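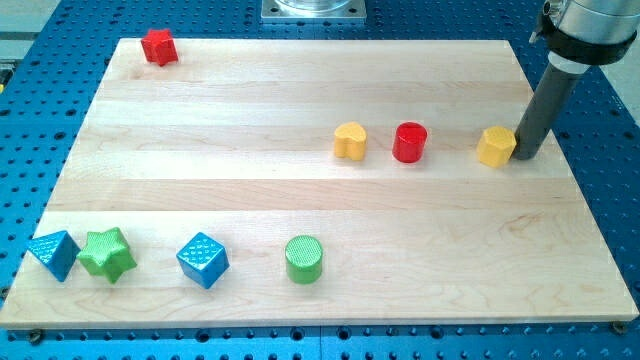 Toy library in Kustville moves to Harb street

8 Jun 2026

The toy library of Kustville has a new address. After three years in the old school it is now open in Harb street, next to the bakery. Families can borrow up to two toys or puzzles for 15 days, and the first visit is free. The new room is almost double the size of the old one and has a corner for babies. Parents from Gorus can also become members. In November the library wants to open on Saturday mornings too.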